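How many demonstrations before the first training run on a folding task?

Stemell Community Help > Robot Learning > Collecting Data

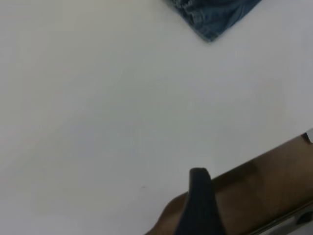

How many demonstrations should I record before I train for the first time?

Sixty good ones is a fair start for a single task with a single kind of garment. Train on those, watch where the arm fails, and record more of that part.

Posted by Socorro Chávez, 03/04/2024

Some background. I'm teleoperating one arm with a wrist camera, and the task is to pick up a pair of jeans by a corner and drag it to the middle of the table. I have 36 episodes so far. A few of them have long pauses where I was lining up the gripper and couldn't judge the depth. I don't know whether to keep those or throw them out. I also start every episode with the arm in the same place, and I wonder if that will hurt me later.

3 replies

nikolovski_lab
Trim the pauses, keep the episodes. If the arm sits still for 5 seconds in the middle of a reach, the policy can learn to sit still there too, and then it never gets going again. Most recording tools let you drop the steps where the joint positions don't change. Leave a short stop right before the gripper closes, as you want that in the data.
On the start pose, yes, vary it. Move the arm a little before each episode - left, right, higher, lower. Do the same with the cloth. Pick it up and drop it again so the folds come out different. If you smooth it by hand each time you'll get a policy that only works on cloth smoothed by you.
Keep 7 episodes out of training so you have something to check against. Choose them from different sessions and don't take them all from the end.

brolcombe
more data. we had the same thing in May and just kept recording

tullico_dee
Agree with the first reply except for one point. I would throw out any episode where you missed the grasp and backed all the way out to the start pose. Small corrections are fine and even useful, but full restarts confused ours. Also lock the exposure and white balance on the wrist camera if you can. A pale tabletop will push auto exposure around every time the cloth enters or leaves the view.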